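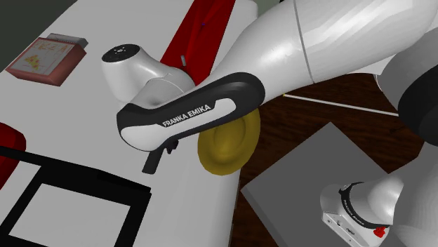
Simulated Franka Emika arm over a white tabletop

Reports > Community Grants > Cliltness Walking and Running Fund > Sitadton

Overview Awards Progress reports Contact

September 20, 2022
By Irén Vincze, Sitadton Walkers and Joggers

Progress report to the Cliltness fund: the beginners' half marathon group

Dear Ottó Katona,

You asked for a plain account of what has happened since the grant came through, and said in your last email that the previous report was "lively but short on information". I have tried to correct the second part.

The grant was 3000 euros, to take people who do not run and get them round the Vernberg half marathon in October, walking as much of it as they like. We offered 20 places. There were 70 applications, mostly, I suspect, because the poster said "free shoes" in larger letters than it said "half marathon". The draw was done at the library with a salad bowl. Two people who were drawn asked whether they could have the shoes and leave it at that. They could not, and their places went to the next names out of the bowl.

Training

We meet two evenings a week at the old tram stop and once at the weekend for the long one. The plan alternates walking and jogging, with the jogging parts growing by a minute or so each week. In practice the walking parts grew as well, owing to conversation. The long outing now goes from the tram stop out to Kļaviņa farm and back by the canal, and most of the group finish it in a state fit for public view.

The hill behind the farm was meant to come in during week six. It came in during week nine. I had described it at the first meeting as "a bit of a rise" and I am still reminded of this, usually on the hill.

Not everyone has stayed. One member moved away for work, another has a bad knee and now comes along on a bicycle carrying the water, and a few come when the weather is to their liking. I would call attendance good in June, thin in August, and suspiciously good again since the race shirts arrived.

Money

Shoes took the largest share. The shop in Vernberg gave us a discount and then fitted everybody on one afternoon, which they have asked us never to do again. The rest has gone on entry fees, the first aid course (I took it, and can now put anyone into the recovery position whether they want it or not) and reflective vests for the darker evenings. The vests came in one size, and that size is large. Receipts are attached in date order except for the one for plasters, which went through the wash and is attached in the order in which I could flatten it.

We have not touched the amount set aside for the coach home from the race. I would like to keep it that way until the day, as I don't believe anyone will be in the mood to wait for the local bus.

What has gone less well

The stretching sessions. The application promised a proper warm-down after every outing, led by me. People stretch for as long as I am looking at them and then go for chips. I have moved the stretching to the start, where they are at least trapped.

The running diaries were also a disappointment. Each member got a notebook, and you will recall that we promised you extracts. The best I can offer is "Went. Rained." and a very full entry on the subject of blisters, which the author has agreed to let me send but which I would not open over lunch.

Still to do before October

There is one more long outing, then two easier weeks, which the group has greeted with more enthusiasm than any other part of the plan. Race numbers are to be collected in Vernberg the evening before. The organisers have confirmed that the course stays open for walkers, and that the sweep car will keep behind our last person without sounding its horn. I asked them twice about the horn.

I would like your agreement to spend whatever is left over on a winter group, without a race at the end of it. Several members have asked. They have also asked whether there would be shoes.

The final report will reach you after the race, once I can get down the stairs to the computer.

Irén Vincze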